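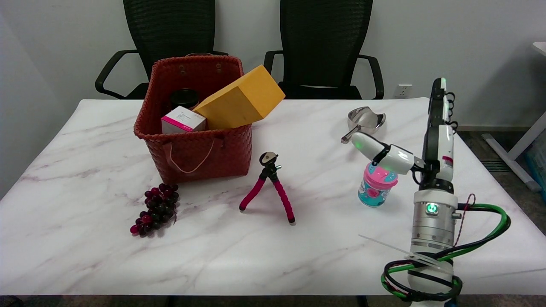

The red basket on the big table, grapes and tripod still at large.

I have been told to get a basket. Not by a doctor, just by Wanda Czarnecka, who lent me hers for a fortnight and has strong feelings about tables. The idea is that every flat surface in a house gets one basket, and whatever has washed up there during the day goes in it. At night you empty it and put each thing where it lives. Do it for 30 days and you will never have a messy table again, according to the article she sent me, which was 667 words long and used the word "calm" in every paragraph.

I'll say this for it, the basket is a handsome object. Dark red, wide woven strips, a handle with a thin pink edge that flops down the front. It looks far better than the cardboard box I was using before. But a nice basket full of rubbish is still full of rubbish, and I can't see how moving my mess six inches to the left and up over a rim counts as tidying.

The trouble starts with what fits. The black jar went in with no bother, and so did the little white box with the magenta stripe. Then there's the big yellow thing, which doesn't fit any way you put it. You can stand it up and it leans, or you can lean it on purpose and pretend that was the plan. The article had nothing to say about large yellow things. Everything in its photos was the size of a lemon, and in several cases was a lemon.

Then you have the things that don't belong in a basket at all. Grapes, for one. Am I meant to put grapes in with a jar and a box, under something that might topple on them? They belong in the fridge or in a bowl. The same goes for the steel scoop, which is kitchen kit and has no business on this table in the first place. I know perfectly well how it got there (me, carrying it, talking on the phone) and a basket would only have given it somewhere to hide until Wednesday.
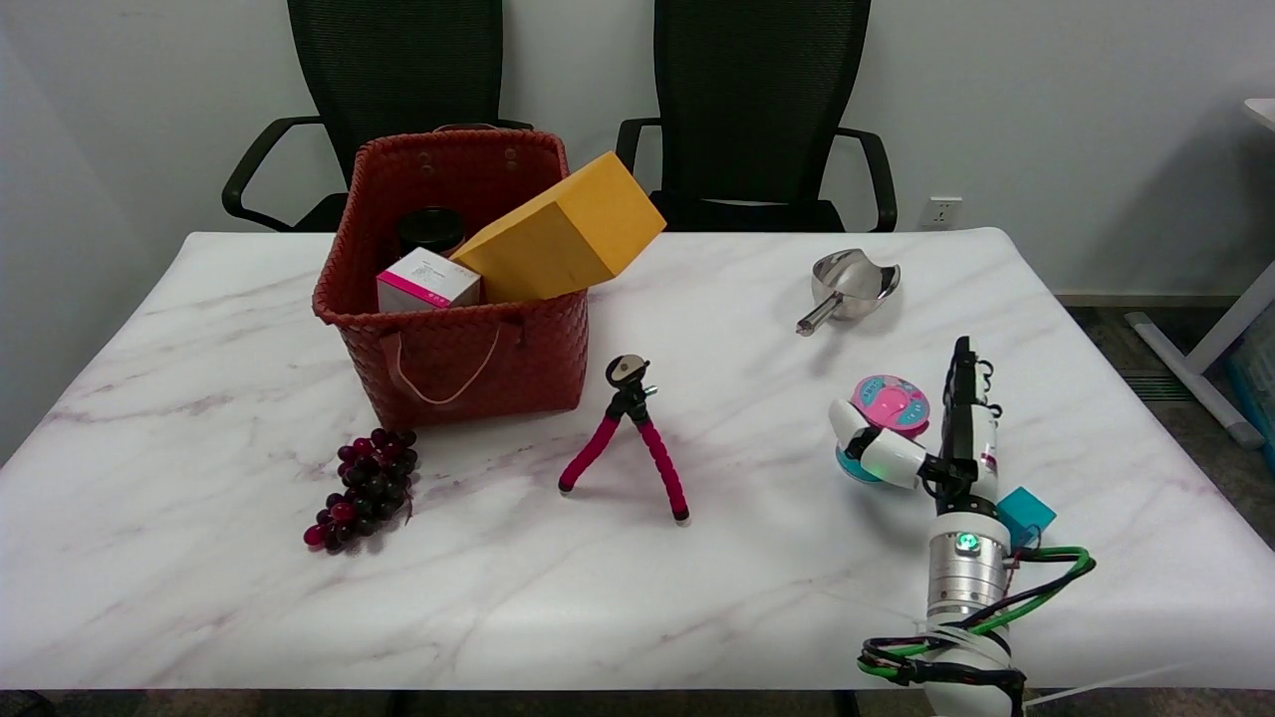

I did ask other people whether they'd tried it, in case the problem was me. Daichi Kaneko said he had three baskets going at one point and ended up looking for his keys in all of them. Thoa Phí is more in favour. She says the rule only works if the basket is too small, so that you're forced to deal with it, and that mine is far too roomy. She may be right about the size. It has a very broad opening and I can feel it inviting me to throw things in from across the room.

The pink tripod is where I lost patience. It's one of those bendy ones, and with its legs splayed it takes up more room than it has any right to. In a basket it would hook itself on everything else, so when you lifted it out the jar would come too. Mine does have a home, on a hook inside the cupboard door, and walking it there takes less time than arguing with a basket.

So that's my complaint, really. If a thing has a place, you can take it to its place. If it hasn't, the basket won't find it one, and at ten at night I am not going to start working out where a yellow thing lives. I did the emptying twice in the first week. The other evenings I looked at the basket, thought it seemed quite tidy from where I was sitting, and went to bed — I suspect most people do the same and don't write articles about it.

Wanda gets it back on Saturday. I've promised to give the rule one more go with something smaller, an old bread tin if I can find the lid, and I'm keeping the grapes out of it. The scoop has gone back in the kitchen drawer. The yellow thing is on a chair for now.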